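4.3 Preparing and folding button-front shirts

This section covers long- and short-sleeved shirts with a full button placket, in woven cotton, blends and smooth-finish fabrics. For polo shirts and T-shirts, see 4.2. For garments with pleats or ruffles, see 4.5. The instructions assume that the Kullwood folding board has been assembled as described in section 2 and that the surface under it is level.

Before you start

The work surface must be at least twice as wide as the board. Stone, laminate and sealed wood are all suitable. Do not work on a tablecloth or a towel – the board will creep when the side panels are turned. Wipe the surface and let it dry before laying out any clothing. Smooth fabrics pick up crumbs and water marks easily, and dark colors show both.

Shirts should be fully dry. If a shirt has been left in a basket for more than a day, set creases are likely and a short steaming is recommended (see 4.3.2).

4.3.1 Opening out the shirt

1. Place the shirt on the work surface beside the board, not on it.

2. Find the placket. On a bunched shirt the placket is the quickest reference, as the rows of topstitching can be seen and felt even when the collar and cuffs are buried.

3. Check whether the front is buttoned. If the two front panels separate below a fastened button, leave the fastened buttons alone for now.

4. Take hold of the shirt at the shoulder seams and lift it clear of the surface. Shake once, downward.

5. Lower the shirt with the placket facing up and the hem toward you.
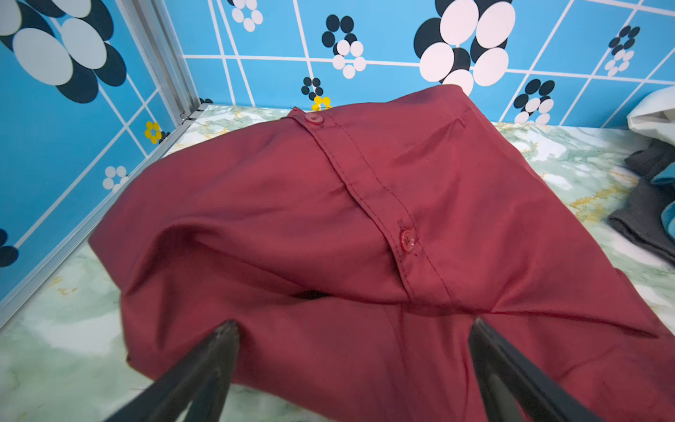
6. Pull each sleeve out to the side from the cuff. If a sleeve is inside out, reach in from the armhole and draw the cuff back through. Do not pull on the cuff button.

7. Fasten the top button, the third button and the lowest button. Shirts with a sheen tend to slide open during folding, and on these all buttons should be fastened.

8. Smooth the front panels outward from the placket with the flat of the hand. Work from the collar to the hem.

Note: Inspect the edges while smoothing. A frayed corner or loose thread should be trimmed with scissors before folding. Threads pulled by hand can open the seam.

CAUTION: Do not drag the shirt across the surface by a button. Sewn buttons are held by a few turns of thread and the fabric behind them may tear.

4.3.2 Removing creases

Light creases running out from the placket usually disappear under hand pressure. Deeper fold lines across the lower front need steam. Use the Sandberg hand steamer or any similar unit at the setting given on the care label.

1. Hang the shirt on a broad hanger and fasten the top button.

2. Hold the steamer head clear of the fabric and move it down the placket first, then each front panel, then the sleeves.

3. Leave the shirt to hang for 12 minutes before folding.

CAUTION: Steam causes burns. Never steam a shirt while it is being worn or held by another person. Do not steam on polished stone – condensation makes the surface slippery and may leave rings.

4.3.3 Folding

1. Lay the shirt face down on the board, collar level with the top edge and the placket centered over the middle panel.

2. Fold the left sleeve straight across the back. Turn the left panel over and return it.

3. Fold the right sleeve across in the same way. Turn the right panel over and return it.

4. Turn any shirt tail up until it is level with the lower edge of the board.

5. Turn the lower panel up and return it. Lift the shirt off with both hands and turn it over.

The placket should run down the center of the folded shirt. If it lies to one side, the shirt was off center at step 1 and should be reopened. Do not try to correct it by pulling on the folded edges.

4.3.4 Storage

Folded shirts may be stacked in the Jurnia drawer insert, collars alternating. Keep reds and other strong colors apart from white garments until they have been washed several times.

The board hinges are rated for 2,000 folds. Check them for white stress lines after the first 500. Replacement hinges are available from the Urnamport parts counter and are fitted as described in section 6.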